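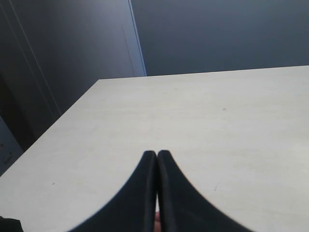

*The bench top. Look for small specks like these.*

Start with the table. Wipe it from the far edge toward you with a damp cloth, then go over it with a dry one. Small dark specks are easy to miss on a pale top, so check it from a low angle. Let the surface dry before you put a rack on it.

## Setting up the rack

1. Place the steel rack lengthwise, well in from the edges of the table.
2. Press on each corner of the top plate. If the rack rocks, turn it around or use another one.
3. Check that the caps are on straight before loading. Use the blue-capped tubes only - the other colors are kept for the Virholm samples.
4. Lower each tube straight down through the top plate until it stops. The lower plate keeps it upright, so the tube has to pass through both.
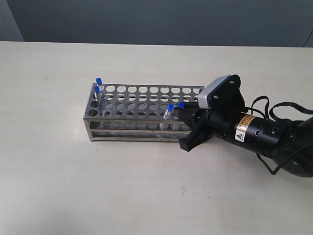 *Blue-capped tubes in the steel rack, with two at the far left end.*

Start at the left end and fill the back row first. A tube that leans has usually missed its hole in the lower plate. Lift it a little, straighten it and let it down again. Don't push on the cap.

Write the tube numbers in the bench book as you go. Nayeli Taipe's layout sheet has 20 positions per page, which is enough for a normal run. If you need more, start a new page and put the rack name at the top (ours are Hester and Nina).

## Taking tubes out
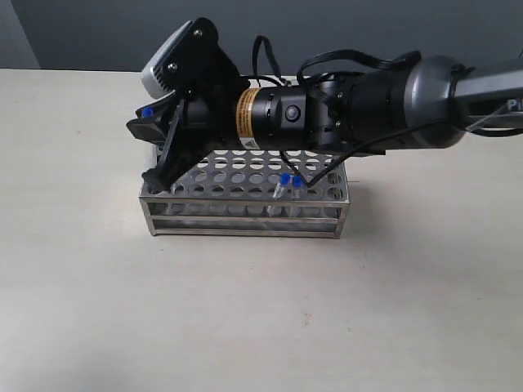
**Sample Handling Team - Bench Procedures, rev. 2, 5/24/18**

Take hold of a tube near the cap and lift it straight up until the bottom clears the top plate. Only then move it sideways. Steel edges can scratch clear plastic, and a scratched tube goes in the discard bin.

When the rack is empty, rinse it, shake the water out of the lower tier and stand it on end to dry. Wipe the rails with a lint-free cloth - water spots show up badly on steel. Racks go back on the second shelf. Questions about tube orders go to Eero Saarinen.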